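4.2 Knitwear: surfaces, edges and the last fold

The woven items treated in Section 4.1 were mostly flat before they were folded and mostly flat after. Knitted items were different. They came to the bed in a heap, took up more room than the households expected, and changed shape while they were being put in order. This section covers sweaters, cardigans and socks. Hats and scarves are left for Section 4.4. Figure 3 shows two of the knitted items.
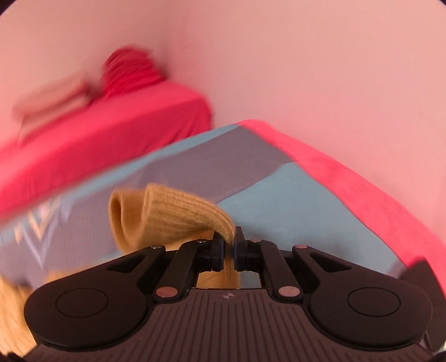
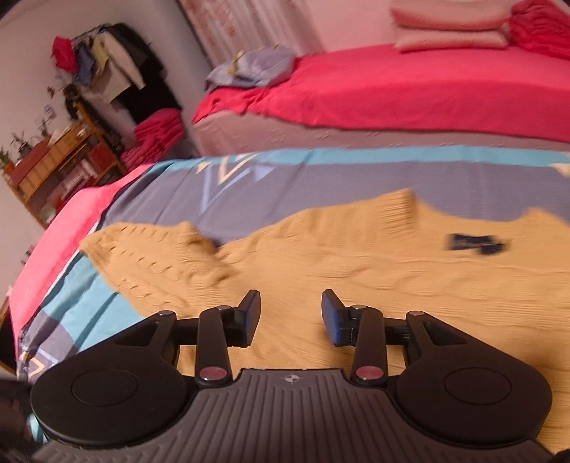
Nollora Papers in Home Studies, Vol. 10, p. 40

Figure 3. Knitted items. First picture: a mustard-tan sock held near its ribbed edge, with the open cuff curled back on itself. Second picture: a yellow cable-knit sweater spread flat on a patterned duvet cover.

The full set for this part of the study was 100 knitted items from 10 households. A pair of socks was entered as one item when both were present and as one item when only a single sock could be found. We know that this treats the lone sock generously. It was kept this way because households gave a single sock its own place, often a better one than they gave to a matched pair, and the place was what we were recording.

4.2.1 The bed as a work surface

Every household owned a table large enough to fold a sweater on, and most of them folded on the bed anyway. The reasons they gave were short. The bed was closer to the drawers. It was already clear once it had been made. A sweater could be left lying on it without being in the way of a meal. One household added that a bed was kinder to the back than the low table in their living room, although the bed in question was the lower of the two surfaces when we measured.

A duvet is not a neutral surface for knitwear. It gives under the hand, so that pressing down on a fold pushes the fold into the filling as well as closing it. On a table the two halves of a sweater meet against something hard and the crease shows at once. On a duvet the crease is soft and the sleeve can creep out again while the body is being turned. Several people dealt with this by smoothing the cover first with the flat of the arm. Others lifted the whole sweater by the shoulders after the first fold, let it hang for a moment, and laid it down again.

The pattern of the cover also mattered, more than we had planned for. The duvet cover in Figure 3 has turquoise stripes and pale triangle outlines on slate blue-grey, with a wide pink band along one side. A stripe or a band gives the person folding a straight line to work to. In the households with striped or bordered bedding, people tended to line up the hem with a stripe without being asked to and without mentioning it afterward. When the question was put to them directly, about half said they had not noticed doing it. In households with plain bedding the hem was set by eye and was more often at a slant when the last fold was made.

Color contrast had a smaller effect. A yellow sweater stands out against blue and turquoise, and its outline can be checked at a glance. Dark sweaters on dark covers were checked by touch, with a hand run along the hem or down the inside of the sleeve. This was slower but did not lead to worse results. We mention it mainly for readers who plan to record this kind of work and would like to choose the bedding.

4.2.2 Sweaters

Sweaters were spread before they were folded in nearly all cases. Spreading took longer than folding. The body was pulled square, the sleeves were drawn out to the sides or laid at an angle, and the collar was flattened or left standing. In the second picture of Figure 3 the upper edge of the sweater is uneven, with a raised part in the center that may be a shoulder or the collar. A raised part of this kind was common in thick knits. It could be pressed down, but it usually came up again when the hand was taken away, and most people stopped trying after one attempt.

Cable knit behaved differently from plain knit. The cables are thicker than the ground between them, and they hold a direction. A sleeve with cables running along its length will lie straight with little help and resists being folded across. Households that owned both kinds folded plain sweaters into a smaller square and left cable sweaters larger, with the sleeves laid along the back and the body turned up once. Asked about this, they spoke of bulk and of drawer height. The drawers in three of the homes were from the Hukico line, which is shallow, and a cable sweater folded in the small square would catch on the rail above it.

Two sequences covered almost all sweaters. In the first, the sleeves were crossed over the front or the back, the sides were brought in, and the body was turned up from the hem. In the second, the sweater was folded down the middle so that the sleeves lay on top of each other, and the sleeves were then tucked in together. The second sequence has fewer steps. It also leaves a line down the front of the garment, and people who disliked that line disliked it a good deal. Neither sequence was linked to age, to household size or to how the sweater was later stored.

A few sweaters were not folded at all. They were hung over a chair to be worn again, or put at the foot of the bed until someone decided whether they needed washing. We recorded these as pending. Most of them were still pending at the end of the session, and in the analysis they form a category of their own, since treating them as unfinished work would have been wrong from the household's point of view.

4.2.3 Socks

Socks took up less of the bed and more of the conversation. The main question was whether to turn the cuff. A turned cuff holds a pair together and makes a compact bundle, and it was the most common method in the study. The objection to it, raised in four households, was that it stretches the ribbing. Some people folded the pair flat and stood it on edge in the drawer, and one household knotted thin socks and folded thick ones.

The ribbing at the top of a knitted sock is where it is most easily handled. It is firmer than the foot, it shows which end is up, and it is the part that was compared when two socks of nearly the same color had to be told apart. The sock in Figure 3 is held near its ribbed edge. The upper portion arches and folds over, and the cuff curls back on itself, with a slightly fuzzy texture along the rim. A curled cuff has to be opened out before the length of the sock can be judged, and with thick socks this was often the first step in matching. People did it with a thumb inside the opening, or by laying the sock down and stroking the cuff flat.

Fuzz was used as evidence. Two socks of the same make wear at different rates if one has spent a month behind a radiator or in a gym bag, and households that cared about matching looked at the rim and the heel for signs of it. Households that did not care matched by color alone and were finished sooner. In one home the rule was that any two socks of the same thickness made a pair.

Single socks were put aside in a fixed place. This was a corner of the bed during the session and a box, a bag or the front of the drawer after it. The two households with a Tokier storage unit used its top tray. Asked how long a single sock was kept, people gave answers that ranged from a season to no limit, and none of them could recall having thrown one away on purpose.

4.2.4 Order of work

Sweaters were generally done before socks. The large items cleared the bed, and the socks could then be laid out in the space that was left. When the order was reversed, small items ended up under large ones and had to be found again. The exceptions were households with children, where socks were handed to a child at the start so that the adults could get on with the sweaters. The bundles made this way were looser, and in most cases they were put in the drawer as they were.

Color grouping was seen less often than in Section 4.1. Shirts and towels were regularly stacked by color. Knitwear was stacked by thickness, with the heaviest at the bottom, and color came into it only when a household owned several items in one shade. Mustard and yellow items were kept together in two homes, where they were described as autumn things and brought to the front of the drawer in November.

The folding guide that came out of the earlier Viklund study recommends a hard surface for all knitwear and a single sequence for all sweaters. Our material does not support either recommendation as a general rule. The bed was chosen for its place in the room, and people adjusted their folding to it. The sequence was chosen to suit the knit and the drawer. A guide that began with the depth of the drawer would probably be closer to the way these households worked, and the measurements needed to write one are given in Appendix B together with the list of garments. Storage after folding is taken up in Section 4.3.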